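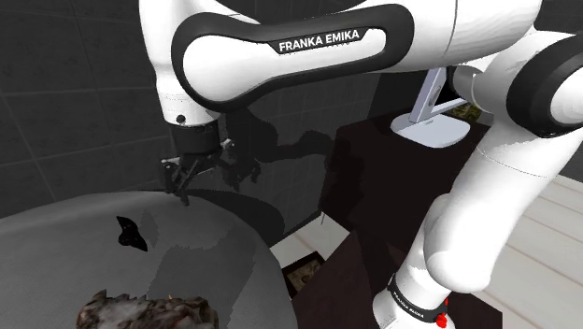 Round tabletop in gray

Section 3. Putting your Druvness table together

Welcome to the part of the guide where the box finally gets opened! If you have already gone through Section 2, you'll have your parts laid out on a blanket and the little bag of hardware somewhere you won't kick it. If you skipped ahead (plenty of us do), please go back for a minute and check your parts against the list, and then come and join us again.

Set aside an hour or so for the whole job, a bit longer if it is your first piece of furniture from Tetteh. A second pair of hands is very welcome for steps 1 and 8, when the top has to be turned over, and you can happily do the rest on your own with the radio on.

You will need a Phillips screwdriver, a soft blanket or a flattened box, and the hex key from the hardware bag. A small level is nice to have for the last few steps.

CAUTION: The top is heavier than it looks. Lift it with two people, one on each side, and keep your fingers out from underneath as you set it down.

1. Spread the blanket on the floor and lay the top on it, good side down. Slide it toward the middle of the room so you can walk all the way around it.

2. Find the mounting plate and set it over the pre-drilled holes, with the stamped arrow facing you. All of the holes should line up without any forcing. If they don't, give the plate a quarter turn and try again.

3. Start every one of the 12 short screws by hand, a couple of turns each, before you tighten any of them. Once they have all caught, go back and snug them down, working across the plate from one side to the other the way you would with the lug nuts on a car.

NOTE: Please leave the power driver in the drawer for this step. The holes in the top are shallow, and a screw that has been driven too hard will spin without holding.

4. Slip the column over the collar of the plate and turn it clockwise until it stops. You will feel a soft click. It's easy to miss the first time, so give the column a gentle wiggle afterward – it should stay put.

5. Push the long bolt down through the column until the threaded end peeks out at the top.

6. Lower the base onto the bolt, add the washer (flat side toward the base), and thread the nut on with your fingers.

7. Tighten the nut with the hex key tool until it is firm, and then give it one more half turn. There is no prize for going further than that.

8. With your helper, roll the table up onto its edge and then onto its base. Do this over the blanket if you can, and don't lift it by the column.

9. Move the table to where it is going to live and put the level on top. Turn the feet under the base in or out until the bubble sits in the middle. On thick carpet you may want to do this again after the first month.

CAUTION: Don't sit or stand on the table. The top is made to carry up to 70 pounds, spread evenly, and it will tip if all of that weight is put near the rim.

If something wobbles

A slight rock is nearly always a matter of the feet, so go back to step 9 first. If the top itself moves while the base stands still, turn the table over again and check the short screws, one by one. A creak when you lean on the edge usually comes from the column, and another small turn clockwise will quiet it down.

If the long bolt has been lost or bent, ask for part 438. Jeanie Strachan and Abena Ansah look after the spare parts shelf and will be glad to send you one. It helps if you have the batch number handy – you'll find it on the sticker inside the lid of the box, so do hold on to the lid until you are finished.

Care for the first few weeks

Wipe the top with a damp cloth and dry it right away with another one. Stay away from scouring pads, please, and put something under hot dishes. Check the nut under the base once more after a month or so of regular use.

Waxes and polishes are covered on page 23, along with what to do about scratches.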